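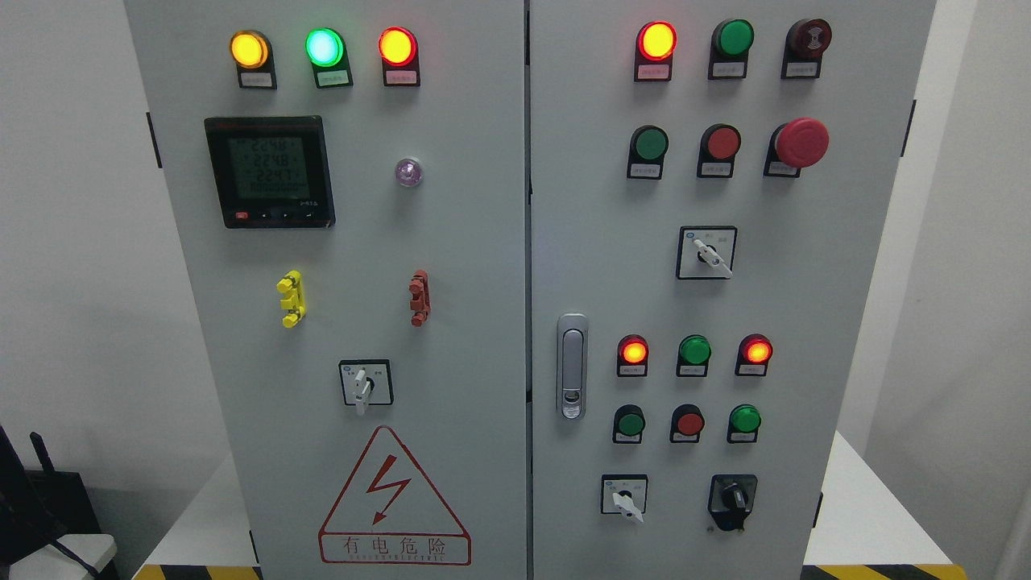
What do you do when a robot stops and won't tell you why?

Leave it alone, make sure it can't start up again, and read the panel before touching anything. Then write down what you see, because you'll have forgotten it by lunch.

I wish I'd taken my own advice in July! We had the robot job running at the Sendine site (it's meant to walk up to a switchboard and work the controls like a person would) and it had done 138 goes without a hiccup. Then on the next one it went to turn a selector switch, turned it a bit, and just kept pushing. Didn't fault, didn't beep, nothing. It sat there leaning on that poor little lever until Lech Wróbel wandered past with his coffee and asked if it was supposed to be doing that.

It was not supposed to be doing that.

I hit the stop on the robot's own pendant, everyone took a breath, and then I did the dumb thing. I reached in to feel whether the lever was bent. The robot was stopped, sure, but I hadn't locked it out, and Lech gave me a look I can still feel on the back of my neck. Fair enough, too. Stopped and isolated are two different things and I've been telling apprentices that for years.
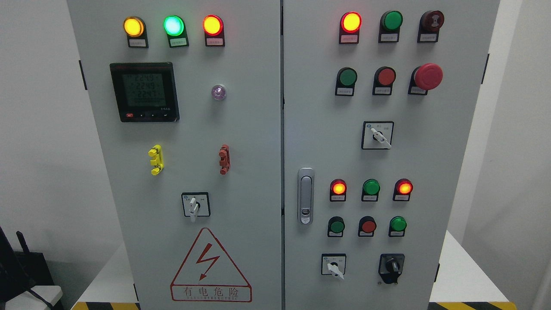 Anyway, once we'd done it properly -- tag on, key in my pocket -- we started going through the logs. My first guess was the vision. Selector switches are horrible for it, all those little levers sitting at odd angles, and a few degrees out is enough to grab one badly. So I spent most of an afternoon recalibrating, feeling very clever, and the fault came back 20 minutes after we restarted.

Lourenço Veloso found it in the end. The force limit was set, it was in the config file, it looked lovely. But the Wundness update had changed the units, so our limit of 5 was being read as something miles higher. The robot thought it was being gentle. Around 2 hours' work to fix and test, after all that carrying on with the calibration.

The switch needed replacing, and the sleeve on the wrist joint had a crack in it, so we swapped that as well. Lourenço has since written a little check that refuses to start if the units in the file don't match the controller. I've also moved the pendant to where I can reach it without leaning across the robot's path, which I should have done on day one.
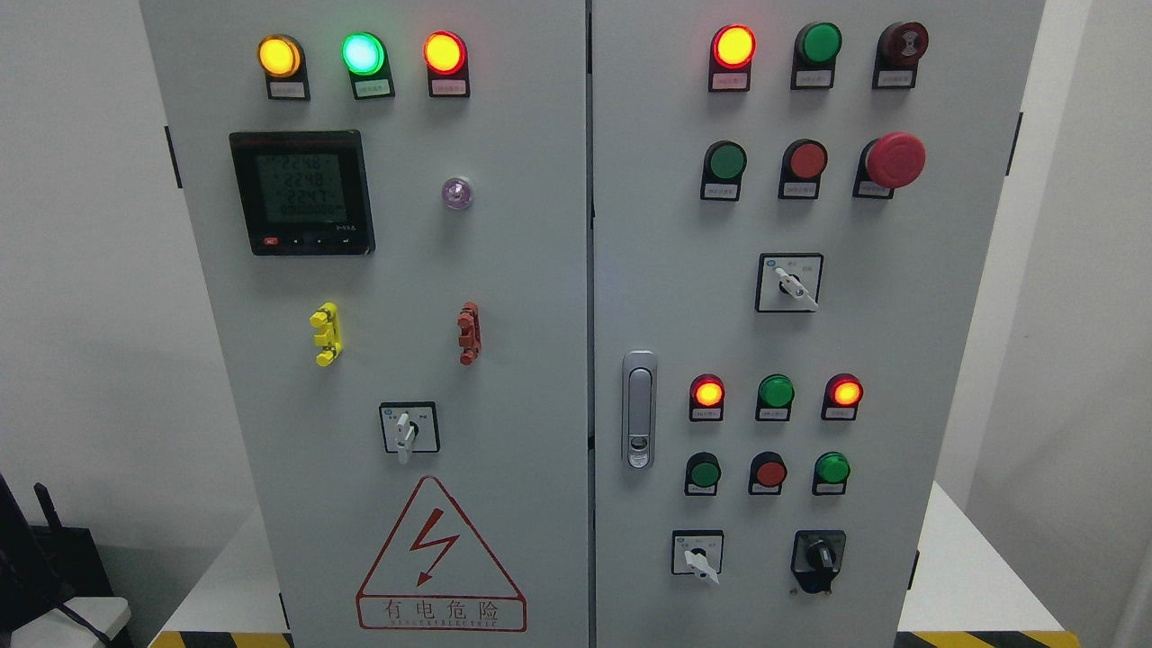

Control cabinet with the warning sign on the left door.

I've still got the old switch on my desk. The lever wobbles like a loose tooth, and Lech flicks it every time he comes in to borrow a pen.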